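Matchday ground safety checklist, with comments
Skikisetti Road ground, home of Beva Rovers
Inspection carried out 3rd September, before the first home league match

The checks follow the order in which we walk the ground, starting at the main gate and finishing in the dressing rooms. Items are marked OK, Action or Not checked. Anything marked Action has to be cleared before the turnstiles open unless the comment says otherwise.

1. Entrances and turnstiles

1.1 Main gate opens fully and can be pinned back – OK
1.2 Turnstiles turn freely in both directions – Action
Number 3 sticks on the way out. Oiled on the day and usable, but the bearing needs replacing before the October fixtures.
1.3 Ticket counter reset to zero – OK
1.4 Away supporters' gate signed from the road – Action
The sign has been turned round again and points at the allotments. Put back and cable-tied.

2. Terraces and stand

2.1 Capacity notice displayed: 2744 – OK
2.2 Seats in the Hayashi Stand fixed and unbroken – Action
Two loose in row F, one with a cracked back in row K. All three taped off. The stand holds 871, so ticket sales need to come down by three until the new seats are fitted.
2.3 Crush barriers free of rust and movement – OK
Surface rust on the lowest rail behind the town end goal. No movement when pushed. Look again in October.
2.4 Gangways clear and step edges painted – OK
The yellow paint is thin on the top four steps. Fine for an afternoon kick-off, poor under lights.
2.5 Exit doors open outwards with one push – Action
The north door needed a shoulder. The frame has swollen at the bottom. Planed and tested again, now OK. 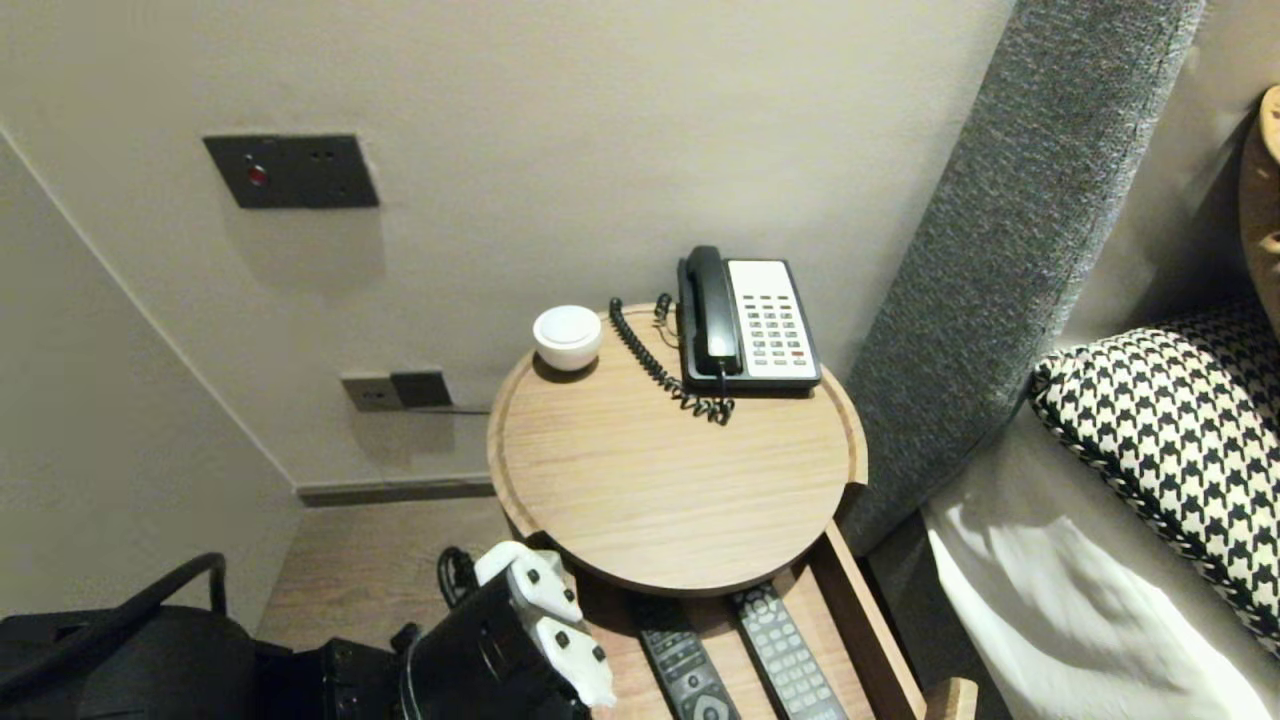 2.6 Emergency lighting in the stand stairwell – OK
Tested with the mains off for 30 minutes. All fittings stayed on, although the one by the tea bar is dimmer than the rest.
2.7 Litter cleared from under the seating – Action
Still a good deal of paper and cups from the pre-season friendly against Ava Town. This is a fire risk and should be done the morning after a game, not the week after.

3. Pitch and surrounds

3.1 Goals anchored and level – OK
3.2 Net hooks and pegs free of sharp ends – Action
One peg standing proud at the left-hand post. Knocked in.
3.3 Playing surface free of holes and stones – OK
The penalty area at the town end is bare and hard. Safe to play on.
3.4 Sprinkler heads fully down and covered – OK
3.5 Perimeter fence sound all round – Action
A loose board near the halfway line, on the dugout side. Screwed back. The advertising boards along that stretch are too close to the touchline at one end and have been moved back.
3.6 Corner flags of the right height, with rounded tops – OK

4. Floodlights and power

4.1 Pylon doors locked – OK
4.2 All lamps working – Action
One lamp out on the south-east pylon. Does not stop the match going ahead, but the electrician is booked.
4.3 Public address heard in every part of the ground – Action
Cannot be made out in the far corner of the away end. A steward with a loudhailer will stand there until the speaker is mended.

5. First aid and stewarding

5.1 First aid room unlocked, clean and warm – OK
5.2 Stretcher and defibrillator in place – OK
Pads in date. The spare set was missing and has been reordered.
5.3 Ambulance route clear from the road to the pitch – Action
A van was parked across the double gates at the time of the walk. Moved. Cones to go out first thing on matchdays.
5.4 Steward numbers agreed – OK
We work on one steward for every 100 spectators expected, plus one on each gate. 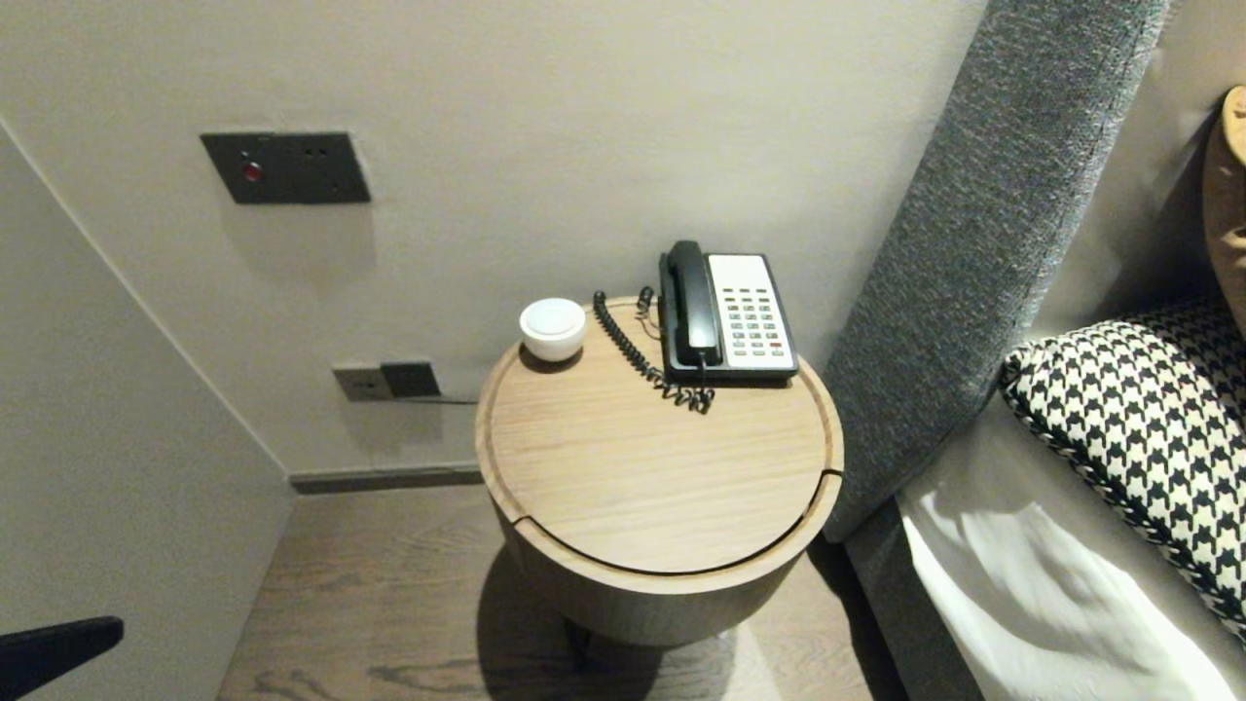 Does a single item marked Action mean the match has to be called off?
Most do not. Only a fault in a fire exit, a crush barrier or the ambulance route will keep the ground closed, and then only until it is put right and checked a second time.

6. Dressing rooms and tunnel

6.1 Floors dry and free of loose matting – OK
6.2 Shower temperature – Action
Too hot in the away room. The valve has been turned down and should be tried again an hour before kick-off.
6.3 Tunnel cover extends and locks – OK
6.4 Referee's room door locks from the inside – Not checked
Key could not be found. To be done before the officials arrive.

Copies of this sheet go in the control room folder and on the board inside the club office. Next full walk is due in October, after the turnstile bearing has been fitted.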